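Review: Isbridge canvassing app, one campaign in
24/03/2021

Our branch used Isbridge for the whole of the Undholm council by-election, from the first leaflet round to polling day. Before that we had paper sheets and a spreadsheet that only Geum-ok Yoo could open without breaking. We took the small campaign plan, which cost us £90 for the period and covers up to 300 voters per walk list.

Setting up took an evening. You upload the electoral register as a file, tell it which column is which, and it sorts the addresses into streets. It got most of Undholm right but put both sides of Hennessy Road into one list, odd and even together, so our first pair of canvassers kept crossing over. You can split a street by hand once you find the menu for it, under Areas and not under Lists.

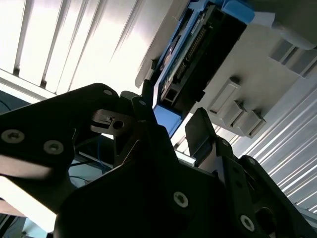 On the doorstep it does the job. You tap the house, tap the person, and pick an answer: for, against, undecided, not in, do not call. The buttons are large enough to use with gloves on. Notes are limited to a couple of lines and there is no spell check, so you get some odd entries. Answers are saved on the phone when there is no signal and sent later, and we lost none that we know of.

The weak point is the turnout screen. On polling day it is meant to show who has already voted, from the numbers the tellers send in. Ours ran well behind in the evening, and Melaniia Palamarchuk, our agent, went back to crossing names off a printout for the last 3 hours. Isbridge support answered the next morning and said to refresh the page.

I had used Arach at the last county elections, so a word on how they compare. Arach has better maps and a proper turnout screen, but it costs a good deal more and expects somebody in the office all day to run it. For a ward where 618 votes won the seat, that is too much software.

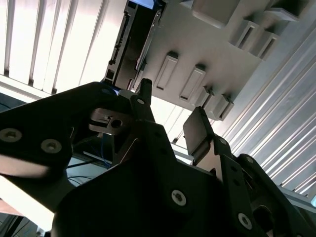
Black housing with silver screws, under a pale grey shelf.

Data protection is handled sensibly. Each canvasser gets their own login, lists close at midnight, and you can delete everything at the end - I did this in April after the last time I used Arach and it took three emails, whereas with Isbridge it is one button.

We will use it again for the next local contest, with paper ready for polling day. Good for door knocking, poor for turnout. Three stars out of five.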